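Part 2: Setting up the desk

I set up my Wirnow desk in one afternoon, and you can too (I did have Eirini Kokkinos reading me the steps, which helped a lot!).

1. Wipe the wood with a soft cloth and let it dry.
2. Get the cables plugged in before anything small goes on the desk. I did it the other way round once and spent ages picking pens off the floor.
3. Give your highlighter a cup, and keep the cup on the desk where you can reach it. 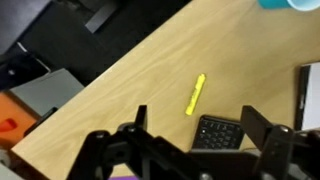
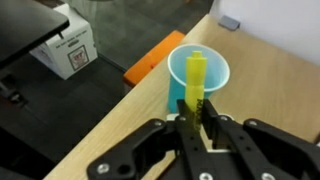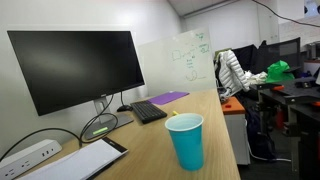 4. Now do the label sheets. They come in packs of 100, and you'll want one label for each cable, stuck close to the plug end and folded over on itself so the two sticky sides meet. I write mine in pencil first and go over it in ink, and I start with whatever runs to the power strip at the edge of the desk, then work back toward the monitor stand. Leave a little slack in each cable as you go.

Note: A plain plastic cup that gets narrower toward the base is fine for a few pens, but mine tips if I load it up with scissors.

Caution: Keep drinks in a different-colored cup. Frauke Lenz dunked a pen in her coffee twice before she switched!

5. Put the leftover labels back in their sleeve and go on to Part 3, drawers and dividers.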